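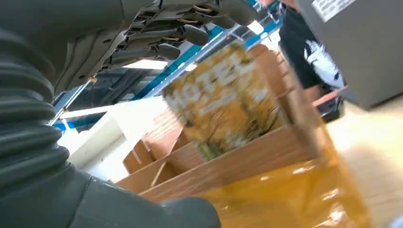
Start > Wumano > About us

Hi! I started Wumano because my county elected a school board with two people running unopposed, and I hadn't even known there was a race. We write plain guides to small elections (water districts, judges, the bottom half of your ballot) and they're free to read. 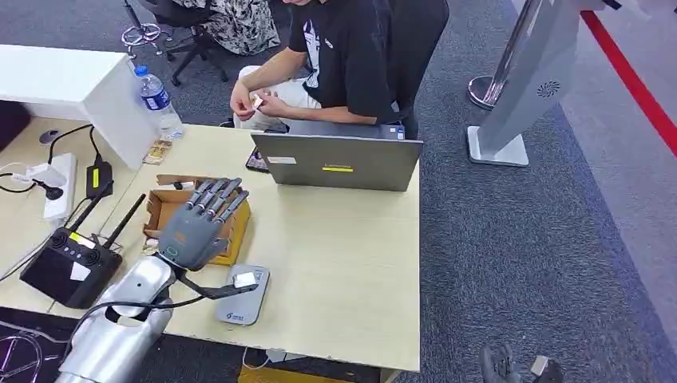
Do you tell people how to vote?

We never endorse anyone. We list who's running, what the job does and where they stand, and the rest is up to you.

Last November we covered 82 races with a crew of four, fueled mostly by bad coffee! 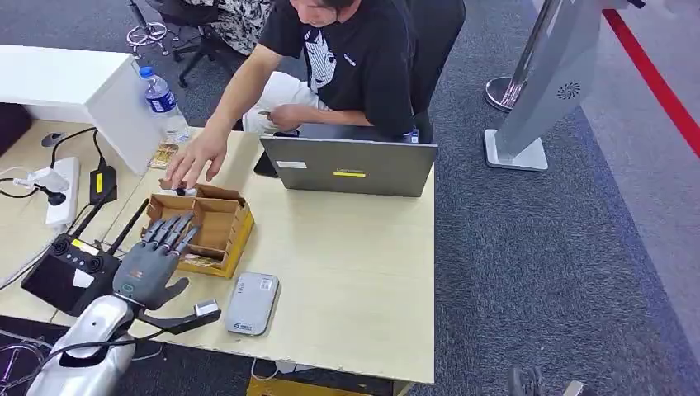

Our candidate questionnaire is the part I'm proudest of. Every candidate gets the same six questions and the answers run unedited, typos and all. We sort the paper replies by district, and I still love that part. Then it all goes into Grinuver, our searchable archive.

If a candidate doesn't answer, we print "no reply" and move on.

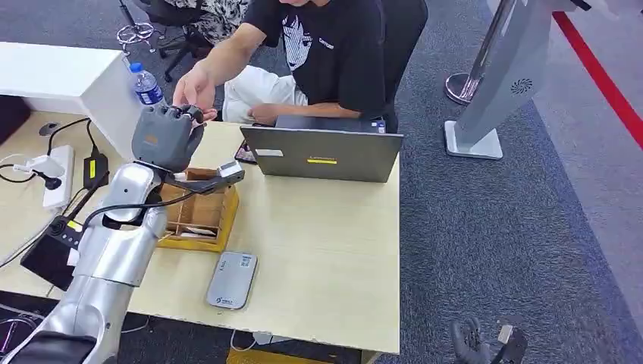
We do chase them first, twice by mail and once by phone, and Thursday evenings are best for catching people at home. Next up are the Mamo and Prarov town council races, so if you live there, send us your sample ballot!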